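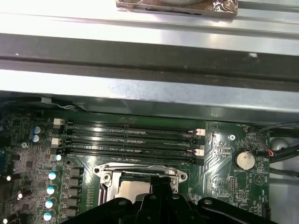
メモリがない、と気づいたのは月曜の午後で、つまり見積書を送ったあとだった。

見積書には「旧型デスクトップ一式、動作確認のうえ内部データ取り出し」と書いてある。一式、という言葉がよくない。一式と書いた人間は、たいてい蓋を開けていない。書いたのは私である。

依頼主はマセック商店という、ねじとばねと、その中間のような金具を扱う問屋だった。先代が二十年がかりで作った在庫台帳が、テラノという今では誰も売っていないソフトの中に入っており、そのテラノがこの一台の中に入っている。入れ子の人形なら最後に小さい人形が出てくるが、この場合に出てくるのはM6の座金の単価である。

「電源は入るんです」と電話の声は言った。「入るんですけど、鳴くんです」

「鳴く」

「ぴい、ぴい、と」

メモリが一枚も挿さっていなければ、パソコンは鳴くことがある。腹が減っているのだ。私はそれを知っていたのに、電話では「経年劣化でしょうね」と答えた。経年劣化は便利な言葉で、私の膝にも、この事務所の暖房にも使える。

黒いスロットが四本、きれいに口を開けて並んでいた。私はしばらくそれを見て、それから電話をかけ直した。

「つかぬことをうかがいますが、どなたか中を開けましたか」

「いいえ」

「メモリがないんですが」

「はあ。何が書いてあったんでしょう」

メモですか、と言いかけて、やめた。説明にかかった時間は12分で、その間に先方は三度、お茶を替えるために席を立った。三度めに戻ってきた声は少し遠慮がちになっていた。

「そういえば、甥が」

甥は必ずいる。この仕事を始めてから、甥のいない依頼主に会ったことがない。甥はパソコンに詳しく、正月に来て、何かをして帰る。マセック商店の甥は一月にやって来て、「これ、もう使ってないよね」と言ったのだそうだ。使っていますと答えるべき人は、そのとき雑煮の餅を焼いていた。

そういうわけで私はプリマーへ行った。プリマーは駅裏の中古部品屋で、看板には「なんでもあります」と書いてある。実際、なんでもある。ただ、どこにあるかは店主も知らない。青い籠のひとつに「メモリ 各種 200円」、隣の籠に「メモリ 各種 良品 400円」と札が下がっていた。

「どう違うんです」と私は訊いた。

「良品のほうは、拭いてあります」

私は400円のほうを選んだ。経費で落ちると思うと人は清潔を好む。店主はレジを打ちながら、返品はお受けできませんと言い、合わなかったらどうするのかと訊くと、200円で引き取りますと言った。引き取ったものがどちらの籠に入るのかは訊かなかった。拭けば戻れるのだろう。

事務所に帰ると、筐体は出かけたときと同じ格好で横になっていた。蓋を外されて腹を天井に向けた機械というのは、妙に堂々としている。歯医者の椅子の上で、あれほど落ち着いていられる人間を私は知らない。
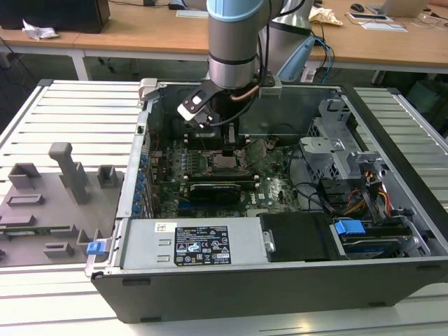 側板を外した筐体。右下の青いつまみの先がハードディスク、手前の銀色の箱が電源。

念のため、付属の書類をもう一度読んだ。マセック商店が箱に入れてくれたもので、保証書、先代の手書きの操作手順、それにパイという名前の、どうやら犬の予防接種の証明書が混じっていた。手順書は力作だった。一番、電源を入れる。二番、待つ。三番、まだ待つ。四番の「テラノが怒ったら一番に戻る」に赤い線が引いてあり、その横に小さく、戻っても怒る、と書き足してあった。

台帳の項目は33あるらしい。品名、寸法、単価、仕入先と続いて、三十一番めが「天気」、三十二番めが「気分」、最後が「その他」である。座金の台帳に気分の欄を設けた人のことを、私は少し考えた。甥には見せなかったのではないかと思う。

夕方、マセック商店からまた電話があった。

「甥に訊きました」

「はい」

「持って帰ったそうです。自分のに挿したら速くなったと喜んでいて、返してくれと言いにくくて」

「ああ」

「それで、先生のほうで何とかなるのなら、速いままにしておいてやりたいんですが」

先生と呼ばれたのは初めてだったので、私は何とかなりますと答えた。言ったあとで、買ってきたメモリを台の上の光に透かしてみた。透けるものではないし、拭いた跡も見当たらなかった。

「ところで」と私は言った。「台帳の、気分という欄ですが」

電話の向こうで、湯呑みを置く音がした。

「ああ、あれは、空けておくと次に進めないんです」

「空欄だと」

「ええ。何でもいいから入れないと、保存させてくれなくて。父はいつも、ふつう、と入れていました。二十年、ふつうです。一度だけ違うのがあるはずなんですけど、いつだったか思い出せなくて」

それが見たいのだ、とその人は言わなかった。代わりに、座金の単価が分からないと困りますから、と言った。もっともな話である。座金の単価が分からないと困る。

私は見積書を開いて、「一式」のうしろに「(メモリを除く)」と書き足し、少し迷ってから部品代の欄に400と入れた。拭き代込み、と注をつけようとしてやめた。それから筐体の前に戻り、スロットの端の白い留め具を、爪でそっと外側に倒した。

最終更新：1月
当サイトでは、閲覧状況の把握のためにCookieを使用しています。閲覧を続けた場合、Cookieの使用に同意したものとみなします。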